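When the grip lets go: what the Flevport fault should teach us about rehearsal

Posted 23rd May
By the Editorial Board
14 shares | 3 comments

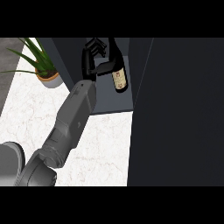 The failure at the Flevport trial kitchen was small in its effects. A two-armed household robot, engaged in moving bottles from a storage unit to a bench, released one of them partway through the lift. The bottle broke, a staff member received a minor cut to the ankle, and the trial was suspended for 12 days. The operator, Paracha, reported the matter promptly and has since published a summary of its findings. It deserves credit on both counts.

It is the content of that summary, and the response to it, that concerns this board. The same handling task had been completed 400 times in simulation before the robot was permitted to attempt it in the kitchen. The bottle was dropped in none of those runs. On the strength of that record, the task was classed as low risk, the exclusion zone was reduced, and staff were allowed to continue their ordinary duties nearby. In our view each of these decisions followed reasonably from the one before it, and the first was unsound.

Simulation is a proper and necessary part of this work. It allows an arm to fail without harm to any person, and it allows engineers to repeat a movement far more often than would be practical on a real floor. A rendered kitchen may include a marble floor, a potted plant and a label on the bottle, and the arm must still find its way to the neck of that bottle without striking the shelf. These are useful tests of reach and planning. They say much less about grip.

The reason lies in how contact is calculated. In the model used before the Flevport trial, the glass was given a single value for friction, and that value did not change. The bottles in the kitchen had been brought from a cool store and had gathered condensation. According to the operator's summary, the gripper closed to the correct width and registered contact, and the control software recorded a secure hold. The bottle then slipped by degrees as the arm turned. No alarm was raised, as the software had been designed to check the hold once, at the moment of closure, and to assume it afterwards.

There were therefore two faults. The first was a model that did not contain wet glass. The second was a machine that had no means of learning that its model was wrong. Much of the public discussion has dealt with the first, and the operator has undertaken to vary the friction values in all future runs. We welcome the undertaking. We consider the second fault to be the more serious, and it has received one paragraph in a document of 28 pages.

It will always be possible to name some condition that the simulation left out. If it is not condensation, it will be cooking oil, a torn label, a shelf that has sagged, or a bottle of an unusual shape. A program of testing that responds to each incident by adding the latest condition will remain one incident behind. What is wanted is a machine that continues to check its hold for as long as it is holding something, and that stops or lowers the object when the readings change. The means to do this are neither new nor especially costly. The Ustley warehouse trials adopted continuous slip monitoring in September, after a similar though less public failure, and the operators there accepted slower handling as the price.

Slower handling appears to be the real objection. Several submissions made to this board argued that a robot which pauses over every lift will not be bought, and that households already tolerate a certain number of breakages from human hands. The second point is fair as far as it goes. People do drop bottles. They also generally feel a bottle begin to slip, tighten their fingers, and call out to whoever is standing beside them. A machine that does none of these things should not be compared with a careless person — the comparison flatters it.

We also question the way in which simulated results were presented to staff. Those working in the kitchen were told that the task had been "fully tested". No distinction was made between a rendered bottle and a glass one. Had the briefing said plainly that the robot had never lifted a cold, damp bottle, it is likely that more people would have kept their distance, and likely also that someone would have asked why not.

This board recommends 3 measures. Simulated trials should be reported separately from physical trials in every document given to staff or to the public. Exclusion zones should be reduced only on the basis of physical trials, carried out with objects in the condition in which they will be found. Any arm lifting glass, blades or hot liquids near people should be required to monitor its hold throughout the movement.

Arner, which supplies the gripper, has indicated that it will support the third measure if other manufacturers are bound by it as well. Paracha has yet to respond. The Flevport kitchen has meanwhile reopened with its original exclusion zone restored, and we would urge that it stay in place until the revised software has been tried on wet glass.

Comments (3)

kitchenhand_retired
Anyone who has ever stocked a bar fridge could have told them about damp bottles. Did they ask the kitchen staff before they wrote the test?

M.T.
I work in simulation and I think this is mostly fair, but randomized friction would have caught the second fault too. You would have seen drops in the runs and gone looking for the reason. The two aren't as separate as the board makes out.

Pellow Street
How much slower is "slower handling"? The article leaves that out and it matters a good deal to those of us who would be relying on one of these at home.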